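Moving the stamp collection out of the spare room

I started selling off my duplicates in July. I had 161 stock cards of them, most bought in mixed lots over the years, and they were taking up a whole shelf in the spare room. The good albums stay.

The first batch went to a dealer in Gradatcombe. He offered $200 for everything and I took 4 cards back out before I agreed. Those were early airmails and I still think I was right to keep them. The rest was common stuff, soaked off envelopes, a lot of it with heavy cancels.

After that I listed what was left online, in lots by country. This is slow work. Each lot has to be scanned front and back, and buyers will ask about a short perforation you can barely see. I now write down every fault in the listing and get fewer messages. 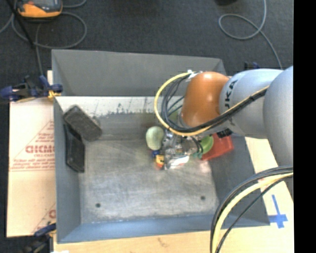 Gray bin with a scuffed floor.

The loose stamps were the hard part. There were more than 2,000 of them in glassine envelopes, some marked and some not. I sorted by country first, then threw out anything torn or thinned. I did not try to check watermarks. At a few cents each it isn't worth the evening.

Most of the loose ones went to a buyer in Cellholm who wanted them by weight. Postage cost more than I planned, so weigh your parcel before you quote a price.

I have one box left, mainly revenue stamps, and I don't know the market for those. There is a club sale in Rothe in the fall and I will probably take a table there. If they don't sell I'll put them back on the shelf.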